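4.2 What the wrist view buys us (and where it lets us down)

12 shares | 3 comments

I'll admit I went into this part of the study expecting the overhead camera to do most of the work. It sees the whole table, it never moves, and it was the only view we had when Leena Karppinen and I built the first version of Pludus in May. So we trained two policies on the same 100 demonstrations, one with the overhead view alone and one with the wrist view added, and ran both through the Skirside tidy-up tasks. Everything else stayed the same, down to the learning rate and the random seeds. Figure 3 is a wrist view from the basket task.
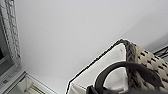

Figure 3. Wrist camera view, basket task.

Our contact predictor is a small network that sits on top of the wrist features and guesses where the fingers will touch first. We trained it on 1000 short clips labeled by hand, and it's by far the cheapest piece of the whole system to run. It does best where a thing has a strong outline against a plain background, and the black handle in Figure 3, arching over the white liner, is pretty much the easy case. The beige weave next to it is harder – all those little dark gaps in diagonal rows give the network a lot of edges that have nothing to do with a good grasp. We tried blurring the input a bit to calm this down, and it did help on woven sides, but then thin wire got worse, so we dropped the idea.

Adding the wrist view cut missed grasps on handles to 4 over the full test set, compared with 19 for the overhead policy. I was happy with that! Most of what remained came from late approach, when the fingers get close enough to hide part of the target and the predictor has to lean on what it saw a moment earlier. We keep a short memory of past features for exactly this case (see Section 3.3), and making it longer didn't buy us anything.

One thing I'd do differently is the sampling. Tindach, our logging tool, saves views at a fixed rate, so slow approaches end up with far more training views than fast ones. Jääskeläinen weighting, described in the appendix, evens this out, but we only added it for the final runs and haven't gone back to redo the earlier ones.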